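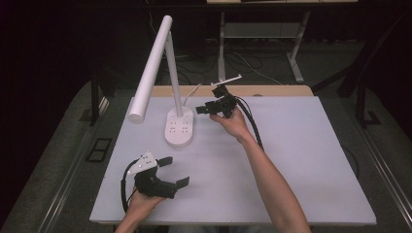

Uvow 제작기: 손에 쥐는 그리퍼를 공유 작업실에서 만들기
발표자 노트
2019년 1월 31일, Skallbridge 공유 작업실 정기 발표

슬라이드 1. 제목

인사하고 바로 시작한다. 질문은 중간에 받아도 된다고 말해 둔다.
오늘 이야기할 것은 Uvow라는 이름으로 만들고 있는 양손용 그리퍼다. 로봇 팔에 붙이기 전에 사람이 직접 쥐고 쓰는 버전이고, 지난 5월에 첫 부품을 출력했다. 팔은 아직 없다. 팔에 대한 질문은 뒤쪽 슬라이드에서 다룬다고 미리 말한다.

슬라이드 2. 왜 손에 쥐는 것부터 만들었나

처음 계획은 작은 로봇 팔 한 쌍을 사서 그 끝에 손가락을 다는 것이었다. 견적을 내 보니 팔 값이 나머지 전부를 합친 것보다 비쌌다. 그래서 순서를 바꿨다. 손가락과 몸통을 먼저 설계하고, 사람이 쥐고 물건을 다뤄 보면서 모양을 고치고, 어느 정도 쓸 만해지면 팔을 고민하기로 했다.
이 순서의 장점은 고치는 속도다. 손가락 길이가 어중간하면 쥐어 본 그 자리에서 안다. 도면을 고쳐서 다음 날 저녁에 다시 쥐어 볼 수 있다.
단점도 말한다. 사람 손목이 너무 잘 움직인다. 손목으로 적당히 맞춰 버리기 때문에 손가락 설계가 나빠도 작업이 된다. 이 문제는 슬라이드 7에서 다시 나온다.

슬라이드 3. 구성

그리퍼는 왼손용과 오른손용이 따로 있다. 좌우를 같은 모양으로 만들 생각이었는데 그렇게 되지 않았다. 왼손용은 몸통이 검은색이고 위에 흰 삼각판이 올라가 있다. 오른손용은 몸통이 더 짧고 위에 작은 흰색 마운트가 붙어 있다.
손가락은 한 쪽에 2개씩. 평행으로 닫히는 구조와 집게처럼 닫히는 구조 중에서 오래 망설였고, 부품 수가 적은 쪽을 골랐다.
모터 제어는 Iordache 보드를 쓴다. 작업실 공용 서랍에 남아 있던 것이라 골랐다. 더 좋은 보드가 있다는 것은 알고 있다.
기록용 프로그램은 Bisari라고 부른다. 직접 짠 것이고 대단한 것은 없다. 버튼을 누르면 기록을 시작하고 다시 누르면 멈춘다. 파일 이름에 시각이 붙는다.

(여기서 실물을 돌린다. 케이블을 당기지 말아 달라고 말할 것. 왼쪽 커넥터가 약하다.)

슬라이드 4. 출력과 조립

몸통은 작업실 프린터로 출력했다. 저녁 시간에는 예약이 꽉 차 있어서 긴 출력물은 밤에 걸었다. 밤새 걸어 둘 때는 게시판에 이름과 연락처를 적는 것이 규칙인데, 처음에 한 번 빼먹어서 출력이 중간에 취소됐다. 신규 회원이 있으면 이 규칙을 한 번 더 말해 준다.

출력 방향 이야기를 한다. 처음에는 몸통을 눕혀서 뽑았다. 보기에는 깔끔했지만 손가락 축이 들어가는 구멍 옆에서 층이 갈라졌다. 세워서 뽑으니 서포트가 많이 들어가고 표면이 거칠어졌다. 대신 갈라지지 않는다. 지금은 전부 세워서 뽑는다.

나사는 출력물에 직접 박지 않고 금속 인서트를 넣었다. 인두로 눌러 넣을 때 기울어지기 쉽다. 드릴 스탠드에 인두를 물려서 수직으로 내리면 훨씬 낫다. 스탠드는 공구 선반 맨 아래 칸에 있고, 쓰고 나면 인두 물림쇠를 빼서 같이 넣어 두면 된다.

왼손용의 무게는 323그램이다. 케이블은 뺀 값이다. 숫자만 보면 가벼운데 오래 들고 있으면 손목 바깥쪽이 뻐근하다. 무게중심이 앞으로 쏠려서 그렇다. 다음 버전에서는 모터를 손잡이 쪽으로 당길 생각이다.

슬라이드 5. 손가락

가장 많이 고친 부품이다. 버린 손가락을 상자에 담아 왔으니 관심 있는 사람은 끝나고 보라고 한다.
첫 버전은 끝이 둥글었다. 컵은 잘 잡히고 납작한 것은 전혀 안 잡혔다.
다음 버전은 끝을 뾰족하게 했다. 책상 위에 놓인 얇은 것은 집을 수 있었는데 무거운 것을 들면 물건이 손가락 사이에서 돌았다.
지금 버전은 끝에 평평한 네모 패드를 댔다. 패드만 따로 갈 수 있다. 패드 재질은 여러 가지를 붙여 봤고 아직 결정하지 못했다. 고무는 잘 잡히지만 먼지가 붙으면 미끄럽다. 실리콘은 접착이 문제다. 접착제를 추천할 사람이 있으면 받아 적을 것.

손가락 각도도 바뀌었다. 일자로 뻗은 손가락은 내 손이 시야를 가린다. 꺾어 놓으면 끝이 보인다. 꺾는 각도를 키울수록 잘 보이지만 축에 걸리는 힘이 커진다.

슬라이드 6. 케이블

제일 재미없는 슬라이드지만 시간을 제일 많이 쓴 부분이다.
모터 선, 센서 선, 전원선이 손잡이에서 나온다. 처음에는 묶지 않고 늘어뜨렸더니 손을 교차할 때마다 걸렸다. 지금은 오른손 것은 다발로 묶어 팔뚝을 따라 빼고, 왼손 것은 옆에서 한 번 고리를 만들어 손목 아래로 내린다. 고리가 있어야 손목을 돌릴 때 당기지 않는다. 고리가 너무 크면 책상 위 물건을 쓸고 간다. 둘 다 겪었다.
커넥터는 몸통에 고정했는데 잘못한 일이다. 케이블이 당겨지면 힘이 그대로 기판에 간다. 손잡이 끝에 선을 물어 주는 부품을 넣어야 한다. 도면은 있고 아직 출력하지 않았다.
무선으로 바꾸자는 의견은 전에도 나왔다. 배터리 무게가 손에 더해지는 것이 싫어서 유선을 유지한다. 반대 의견이 있으면 질문 시간에.

슬라이드 7. 써 보기

작업대는 흰 상판 하나로 정해 두었다. 상판이 달라지면 손가락 끝이 닿는 높이가 달라지고, 그러면 전날 기록과 비교가 안 된다. 다리 높이도 건드리지 말아 달라고 부탁한다.

연습 물건은 집이나 작업실에 있는 것으로 고른다. 컵, 상자, 탁상 스탠드 같은 것. 흰색 탁상 스탠드를 좋아하는 이유가 있다. 받침이 넓고 모서리가 둥글어서 손가락을 대기 까다롭고, 위에 긴 등이 달려 있어서 받침만 밀면 기둥이 흔들린다. 받침에 콘센트가 있는 모델이라 나중에 플러그를 꽂는 작업까지 해 볼 수 있다. 플러그 작업은 전원을 뽑은 상태에서만 한다. 이건 꼭 소리 내어 말한다.

양손 작업은 한 손 작업보다 어렵다. 당연한 말 같지만 어려운 이유가 예상과 달랐다. 힘을 맞추는 것보다 순서를 맞추는 것이 어렵다. 한쪽이 받쳐 주기 전에 다른 쪽이 움직이면 물건이 밀린다. 천천히 하면 되는데, 천천히 하면 팔이 떨린다.

앞에서 말한 손목 문제. 기록을 다시 보면 손가락은 거의 그대로 두고 손목만 돌려서 해결한 경우가 많다. 나중에 로봇 팔이 같은 동작을 하려면 관절이 모자랄 수 있다. 그래서 요즘은 손목을 되도록 덜 쓰면서 연습한다. 답답하다.

슬라이드 8. 내구 시험

손가락 여닫기를 1000번 반복하는 시험을 하고, 통과하면 2000번까지 간다. 물건 없이 여닫기만 한다. 자동으로 돌려 놓고 옆에서 다른 일을 했다.
눕혀 뽑은 몸통은 1000번을 못 채웠다. 세워 뽑은 몸통은 2000번을 채웠고 금은 없었다. 대신 축 구멍이 넓어져서 손가락이 좌우로 흔들린다. 부싱을 넣으면 해결될 것 같은데 아직 해 보지 않았다.
물건을 잡은 상태의 시험은 없다. 질문이 나오면 없다고 답한다.

슬라이드 9. 비용과 빌린 것

자세한 표는 배포 자료에 있다. 읽지 말고 넘어간다.
필라멘트는 회원 공용분을 쓰고 쓴 만큼 무게를 달아 적었다. 실패한 출력물도 같이 적었다. 실패분이 성공분보다 많다.
나사와 인서트는 따로 샀다. 인서트가 남아서 서랍에 넣어 두었으니 필요하면 가져가도 된다.

슬라이드 10. 다음 할 일

케이블 물림 부품 출력.
축에 부싱 넣기.
모터 위치를 손잡이 쪽으로 옮기기. 몸통을 새로 그려야 해서 제일 오래 걸린다.
좌우 몸통을 하나의 도면으로 합치기. 지금은 한쪽을 고치면 다른 쪽도 따로 고쳐야 하는데 자꾸 잊어버린다.
Bisari에 메모 칸 추가. 어떤 패드를 쓴 날인지 파일만 보고는 알 수 없다.

로봇 팔은 이 목록에 없다. 중고를 보고는 있지만 올해 안에 산다고 말하지 않는다.

질문 시간 대비

"도면을 공개하나?" 합친 다음에 작업실 공유 폴더에 올린다. 지금 것은 치수가 좌우로 섞여 있어서 받아도 조립이 안 된다.
"상용 그리퍼를 사면 안 되나?" 된다. 손가락을 계속 바꾸고 싶어서 만들었다.
"힘은 얼마나 나오나?" 제대로 재지 않았다. 저울에 대고 눌러 본 값은 있는데 매번 달라서 말하지 않는 편이 낫다.
"왼손잡이도 쓸 수 있나?" 양손용이라 상관없다. 다만 왼손 쪽이 더 커서 손이 작은 사람은 손잡이가 불편하다고 했다.
"모터 소리가 크다"는 지적이 나올 수 있다. 맞다. 밤에는 내구 시험을 돌리지 않는다.

끝나고 직접 쥐어 볼 사람은 작업대 쪽으로. 바닥에 선이 있으니 발밑을 보라고 말할 것.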